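Andosness Play Library newsletter
2020-05-17

PRETEND KITCHEN: WASHED, SORTED, GOING BACK OUT

Quick one this time, I have 48 bags to label before supper.

The play food is nearly done. Every piece came out of the bins, got wiped, got looked at, got put in a keep pile or a sad pile. Sad pile is mostly bread. The rolls had gone sticky in that way old plastic does and no amount of dish soap was going to fix them. Also one fried egg with bite marks. Real ones. Gone.

Keepers are the vegetables, which have held up better than anything else we own. Catalog says 1394 pieces of pretend food across all the sets. Shelf says 1613. So people have been returning more than they borrowed, thank you, and if your kid is missing a favorite tomato please email before July and describe it as best you can.

What changes: no more giant tubs. Families told us over and over that a tub of a hundred things gets dumped on the rug once and then never touched. So the food now goes out in baskets, small ones, with a board to work on. One basket for the shopping, one for the pantry if you have room, a board in between. Kids pick something out, "chop" it, put it back. Or don't put it back. We know.

Cucumber and green pepper are our starter pair. Both green, totally different to hold, so there's plenty to talk about with a two or three year old. Long one, lumpy one. Which one rolls. Which one fits in the basket standing up (neither, but let them try).

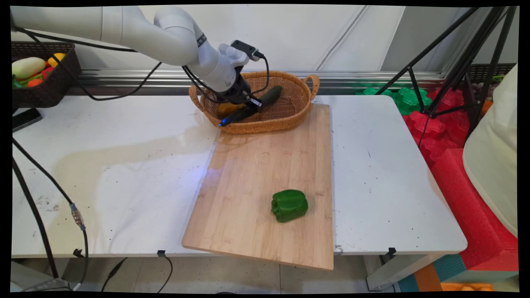 Mitali Sheikh wrote back after the last issue to say the board made the biggest difference at her house. Before that the vegetables just traveled, under the couch, in the bath, one in a boot. Once there was a board on the low table her son treated it as the place where food goes, and he would carry one thing over at a time and announce it. She wanted to know if the boards can be borrowed seperately from the baskets.

Yes they can! Ask for Kit 671 and say board only. Any flat cutting board from your own kitchen does the same job, so look in your cupboard first. A small one is better than a big one, little arms.

Baskets. Please don't soak them. Wicker hates it. Damp cloth, then leave out overnight somewhere with air. The ones with handles get carried like purses and the handles take a beating, so if one starts to unravel tuck the end in and tell us, don't trim it. The Raluvlow set came back with a trimmed handle and there wasn't enough left to weave back in.

Plastic and painted pieces can take warm soapy water. Not the dishwasher. Felt pieces are handwash, flat to dry, and they take forever so leave yourself two days before you bring them back.

Pickup is from the Talukder porch same as before, bags will have your last name on the front. Returns in the blue bin by the steps, lid on please, it rained in last week and I had soggy puzzle boxes all over my hallway.

Still looking for: a toy scale, the balance kind with two pans. Paper price tags or a hole punch that works. Small aprons. No more play money, we have so much play money.

Next up is the Goltomar train track, which is in a worse state than the food was. If anybody has spare connector peices, the short ones with a bump at both ends, I'll come and get them from you.

OK bags. Labels. Bye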